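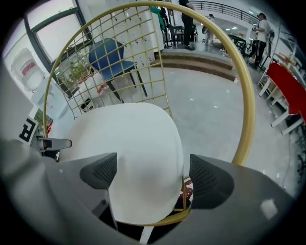
Seating, round-back chair: gold wire hoop and grid around the white shell

Durnance Hall Event Room – Furniture and Floor Safety Checklist
Date of walk-through: 7/16/26
Last full walk-through: May
Room limit, seated: 760 sq ft side room, 37 people

SEATING
Legs level, no rocking on hard floor – OK
Comment: Huge improvement over May! The new glides from Skustitz fit snugly and they're so much quieter on the tile.

Welds on wire backs, hoop and grid – OK
Comment: Run a fingertip along every joint, front and back. I love these chairs, but a rough weld will snag a sweater in no time. Please keep doing this one by hand even when you're in a hurry.

Seat bolts tight – FIX
Comment: 2 chairs set aside with blue tape on the leg. Bolts turn freely, probably just missing lock washers. Spares are in the Zetow drawer, second one down.

Stacking – OK
Comment: Wire backs don't get stacked, ever. Side by side along the north wall, please (and the wall looks terrific since the rail went up).

TABLES
Folding leg locks click and hold – OK
Comment: All good. The long Demchenko tables are heavy, so two people per table.

Edges and undersides free of splinters – OK
Comment: Sanded and sealed after the spring dinner and they came out beautifully – you can slide your whole palm under there now.

FLOOR AND WALKWAYS
Aisles clear to both exits – OK
Comment: Measured with the tables set up. The diagonal layout gives us so much more room to move! Let's make it the standard.

Rugs flat, corners taped – FIX
Comment: Back corner by the coat rack is lifting. Tape it down or roll the rug up before the next booking.

Cords covered – OK

LIGHTS AND EXITS
Exit signs lit – OK
Emergency lights, test button held for 10 seconds – OK
Comment: Every unit came on and stayed on. The one over the kitchen door is a bit dim, so check it first next time.

Fire extinguisher gauge in green – OK
Doors open fully from inside – OK
Comment: East door used to stick in humid weather. A little planing on the top edge and it swings like a dream.

KITCHEN PASS-THROUGH
Shutter latch – OK
Counter brackets – NOT CHECKED
Comment: Boxes in the way. Move them and look at the left bracket, which had a loose screw in May.

Still open: seat bolts, rug corner, counter brackets. Room can be booked as normal with the taped chairs left out.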